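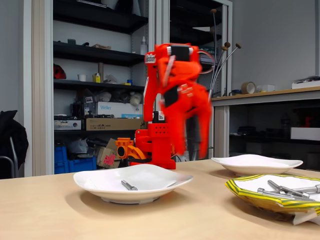 Figure 4. One of the printed arms at the bolt-transfer station. Two plates and a paper tray make up the fixtures.

5.2 Purchasing and the cost of cheapness

The arms were chosen because they were cheap, and they stayed cheap for most of May. The structural parts of the unit in Figure 4 are 3D-printed, so we budgeted for plastic as if it were the whole robot. Plastic is the part that behaves. The servos, cables and power supplies are bought from people, and people have lead times.

Our original plan called for 13 arms from a single order placed with Kodo. Osei quoted a lower unit price but would only sell in lots of 51, a number that made sense to Osei. We took the Kodo quote and set aside money for 2 spare servos per arm. Amarasinghe argued for more spares and was overruled by the rest of the authors, who have since apologized.

Fixtures were the one line that came in under budget. The task needs a place to pick bolts up and a place to put them down, and tableware does this well. A machined fixture from Musus would have cost more than the arm it served -- a ratio we could not defend in front of the department, though Rathnayake offered to try.

The largest unplanned item was labor. Assembly, calibration and reprinting of cracked parts took 224 hours over the project, none of which appeared in the proposal, where graduate students are listed as free. Had we charged those hours at the technician rate, the finished Galemik arm at the next price tier would have looked like a bargain. It would also have arrived assembled.

We therefore suggest that groups planning a similar purchase budget for hours first and hardware second, and order connectors in the same week as motors. Ours were ordered when the motors arrived. Section 5.3 gives the revised schedule.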